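12월 작업노트 / 풀 쑤기 + 지도 배접 시험
목요일, 오전 9시 조금 넘어서 시작

지난번 풀 결국 버림. 표면에 물 뜨고 냄새 시큼. 냉장고 문쪽 칸에 둔 게 문제인듯. 앞으로 안쪽 칸에만. 뚜껑에 쑨 날짜 적을 것 (나 포함 다들 안 적음).

새 풀
소맥전분 32 g, 정제수는 전분 부피의 다섯 배로. 밤새 불려둔 것 윗물 따라내고 새 물로 교체.
중탕 시작. 나무주걱으로 계속 저음. 처음엔 아무 변화 없다가 53도쯤에서 바닥에 뭔가 걸리는 느낌, 그뒤로 금방 되직해짐. 저번보다 빨리 옴. 전분 포대가 바뀌어서? Ogundipe에서 새로 온 것. 입자가 더 고운 것 같기도 한데 비교를 안 해봐서 모름. 옛 포대 조금 남은 거 버리지 말것.
반투명해진 뒤에도 한참 더 저었음. 주걱 들면 끊어지지 않고 죽 흘러내리는 정도. 불 끄고 찬물에 그릇째 담가서 식힘. 저으면서 식혀야 막이 안 생기는데 전화 받느라 놓침. 막 걷어냄. 양 좀 줄었음.

체 내리기 3회. 말총체로. 첫번째에 덩어리 꽤 나오고 두번째부터 괜찮음. 세번째는 거의 습관으로 하는 거. 풀붓으로 풀어서 우유 농도, 요거트 농도 두 가지로 나눠 담음.

배접 시험
대상은 Linarthorpe 지도 묶음. 원본 말고 같은 시기 폐지 조각으로 먼저. 원본은 접힌 자리 네 귀퉁이가 다 해졌고 뒷면에 예전 보강지(갈색 크라프트, 아교로 추정)가 붙어 있음. 그거 떼는 게 사실 더 큰일. 오늘은 안 건드림.

시편 A: 묽은 풀 + 얇은 닥지. 젖은 상태에서 당김 적음. 건조판에 올리고 나서 한쪽이 들뜸. 가장자리 풀이 모자랐던 듯.
시편 B: 된 풀 + 얇은 닥지. 잘 붙음. 근데 마르고 나니 뻣뻣. 말면 접힌 선 따라 허옇게 뜬다. 탈락.
시편 C: 묽은 풀에 Drevia 섞은 것, 반반. 유연함은 제일 나음. 접착력은 손으로 귀퉁이 잡고 당겨보니 A보다 약한 느낌. 느낌일 뿐이고 재보진 않음.
시편 D: C랑 같은데 종이를 한 단계 두꺼운 걸로. 무늬 비침은 좋아졌는데 전체가 오목하게 휨. 결 방향 확인 안하고 자름. 내 실수. 다시.

종이 결 확인하는 법 또 까먹을까봐 적음: 띠 두 개 가로세로로 잘라서 한쪽 끝 같이 잡고 들기. 더 처지는 쪽이 결 직각 방향. 물 뿌려서 말리는 방향 보는 게 더 빠르긴 함.

색 번짐 시험: 지도 붉은 선은 면봉에 살짝 묻어남. 파랑, 검정은 괜찮음. 붉은 선 때문에 전체 가습은 힘들 것 같고 고어텍스 깔고 간접으로 가야할 듯. Danjuma Iyamu는 부분 정착제 쓰자는 쪽. 나는 반대. 나중에 뺄 때 얼룩 남은 적 있음(Zendinness 도면 건, 다들 기억할 거임). 둘 다 폐지에 해보고 정하기로.

중량: 건조판에 올릴 누름 유리 재어봄. 한 장 126 g. 작은 시편엔 이걸로 충분한데 원본 크기엔 턱없음. 큰 유리 모서리 갈아둔 거 어디 갔는지 찾을 것. 선반 맨 밑 아니면 암실.
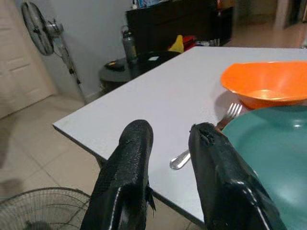 오후. A 다시 함. 이번엔 가장자리 바깥으로 손가락 하나 폭만큼 풀 더 나가게 발랐더니 들뜸 없음. 붓질은 가운데서 바깥으로, 별 모양으로. 풀 바르고 나서 잠깐 두는 게 중요한 듯. 바로 올리면 종이가 아직 늘어나는 중이라 주름 간다. 얼마나 두느냐가 문젠데 오늘은 감으로 했음. 다음엔 타이머.

C도 한번 더. 섞는 비율을 풀 쪽으로 올려서. 아직 건조판에 있음. 내일 볼 것. 누가 먼저 출근하면 떼지 말고 그대로 두세요. 가장자리 만져보지도 말고!!

실내 습도 낮음. 난방 때문. 건조가 너무 빨라서 A, D 둘다 결과가 좀 의심스럽다. 가습기 물통 비어 있었음. 채움. 건조판 위에 부직포 한 장 더 덮으면 속도 늦춰질 것 같음. 해보기.

풀붓 상태: 큰 거 털 빠짐 심함. 시편 B에서 털 두 올 핀셋으로 건짐. 새거 주문. 물에 담가두고 퇴근하지 말 것, 손잡이 쪽 실이 불어서 풀린다.

남은 일
- 결 방향 맞춰서 D 재시험
- 옛 전분/새 전분 같은 조건으로 나란히 쑤기
- 붉은 선 정착제 시험, 폐지에
- 크라프트 보강지 떼는 방법 (메틸셀룰로오스 찜질? 아교면 미지근한 물로도 될텐데 붉은 선이랑 가까운 데가 있음)
- 닥지 재고. 얇은 거 몇 장 안 남음. Ogundipe에 견적
- 큰 유리

남은 풀은 유리병에 담아 냉장고 안쪽. 물 위에 얇게 부어둠. 날짜 적었음. 쓰기 전에 체 한번 더 내려서 쓸 것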